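Importing small goods: your questions, answered with what patience we have left

Vatton Customs Brokers - Help - Tariffs and duty

Do I have to pay duty on everything?
No. Plenty of goods come in at zero. The trick is finding out which ones before the container sails, and most people ring us the week after.

Who pays the tariff, me or the overseas seller?
You do. You are the importer, so the bill has your name on it. Your supplier may knock a bit off the price if you ask nicely, and we've seen it happen twice.

What is a tariff classification?
A number that tells Customs what your goods are. You may believe you sell a lamp. The schedule may believe you sell an article of base metal with electrical fittings. The schedule wins.

My supplier put a code on the invoice. Can I use that?
Treat it as a rumour. The first six digits are meant to match between countries, and after that everybody does their own thing. Send us the product specs and we'll check.

Does a free trade agreement mean free?
It means you may claim a lower rate if the goods meet the rules of origin and you hold the paperwork to prove it. Goods that merely changed ships in a partner country don't usually count, however long they sat at the wharf.

What do you charge?
A standard entry is $140, plus whatever the government and the port want. Written classification advice is quoted separately. Arguing with us about the classification is free until Thursday lunchtime, when Esther Barasa does the week's lodgements and stops answering the phone.

I got it wrong last year. Now what?
Tell us first, then we'll help you tell them. Owning up early generally goes better than waiting for the letter. Nassoro Mabula handles amendments and has heard worse.

How long should I keep records?
Five years. Yes, the emails too.

Can you make the tariff go away?
Try your local member. 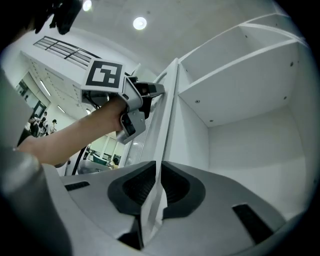 White panel and shelving unit, with a strip of white paper in the foreground.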